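## Gripper trials, February

The bin-picking bench has been running the Prarmont and Drutau grippers on alternate days for most of the month. Ramesh Srivastava set up the changeover plate, so a swap now takes one person and four screws. Both grippers run off the same Nishimura controller with the same speed limits. The camera position has not changed since the first run.

We logged 58 picks with each gripper. The Prarmont dropped four objects and the Drutau dropped two. Most of the drops were smooth balls that had settled against the rim of the tray. Ritu Rawat has put the logs and her notes on the shared drive, sorted by object. The Drutau is slower to close, and Naveen Agarwal would like to see its timing again with the newer firmware before we read much into it. 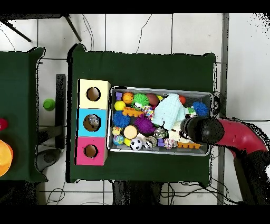
The tray set for these trials is pet toys and small balls, packed close together, and it is harder than the block set we used in the fall. Shapes and surfaces vary a lot from one pick to the next. A spiky puffer ball gives the fingers plenty to hold, while the soccer ball and the yellow rubber duck need a better approach angle. The mint-blue knitted cloth lying over the toys is a problem of its own, as the depth image tends to treat it and whatever is under it as one object. Tarun Bajpai is working on the segmentation for that case.

The Plimus suction head goes on next. Anyone who wants bench time that week should write to Ashok Jaiswal by Tuesday. Please leave the changeover plate on the arm when you finish.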